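Glaze notebook, November 2019

Kiln opened this morning and the ash glazes are the best we have had since May! All 136 tiles are out and only 4 stuck to the shelf, every one of them from the high-ash end of the line, so no surprises there.

The big news is the Haredell clay under the apple ash. On our usual white body that glaze goes a thin, watery green (pretty, but a bit dull), and on the Haredell it breaks to a warm rust at every edge and pools almost blue in the stamped marks. I kept picking the tiles up and putting them down again. Three coats is too many, two is lovely, one looks like a mistake but an interesting one.

Firing: slow up overnight in the Skalel, then a 6 hour climb to cone 10. Bottom shelf a touch cooler than the top, same as ever. The cone pack at the back was leaning more than the front one, so I'd like to try the damper a half inch further in.

Feldspar swap: the Aaltonen bag melts earlier than the old one. Runs are longer, color brighter. Cut it by 2 percent next time and see if the drips stop short of the foot.

Washed vs. unwashed ash: unwashed wins for texture, wow, but it ate my fingertips while mixing. GLOVES. The washed batch sieves much more nicely and keeps in the bucket.

To do
- grind the shelf, new kiln wash
- more apple ash (have maybe half a bucket)
- big bowls for the Grolerau order in the two-coat version
- label the test tiles on the BACK this time, the oxide numbers on the front burned off again 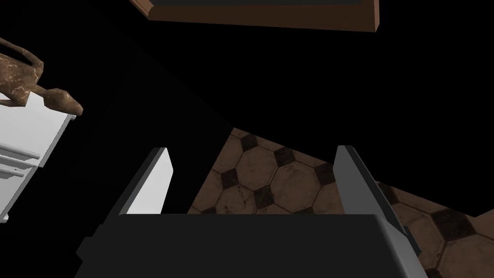
Gripper, fingers open, nothing held. Render.

14 shares | 3 comments

Recent entries
Apple ash, first line blend
Why the celadon crawled
Shelf map for the Skalel
Sieving notes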